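Filed under: Makers & Workshops

Tamara Voicu had warned me to mind the cables, and I still spent most of my visit stepping over them. She and Bronisława Wysocka call their humanoid Moncrieff, and they've put 37 weekends into it at the shared workshop in Kidholm (I counted 21 coffee rings on their notebook, so I believe it!).

"We started with the arms in April," Tamara told me. "I wanted it to do boring stuff. Drawers, bottles, things I do all day without thinking."

Drawers are Bronisława's department. She likes her notes big and close to the job, so some of them go straight on the parquet in black marker.

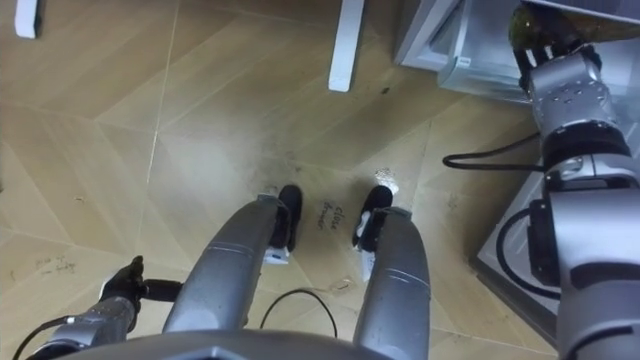
Moncrieff at the gray cabinet, with "close drawer" written between its feet.

"Paper gets lost," she said, laughing. "The floor stays put."

I asked which part had given them the most grief, and they both said "fingers" at the same time. Tamara rewrote the grip settings all through spring, and she's still fussy about anything tall and skinny.

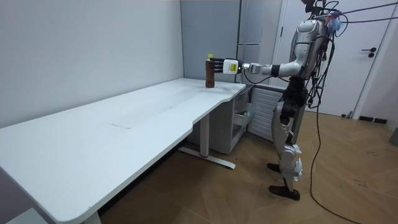 One hand around the brown bottle at the far corner of the desk.

"A box is easy, you just squeeze," she said. "With a bottle I hold my breath every single time."

And the budget? Bronisława groaned. They'd set aside 500 dollars for spare parts and she'd rather not say what's left. Next on her list is a new set of wrist bearings, and then she wants to start on the cupboard doors.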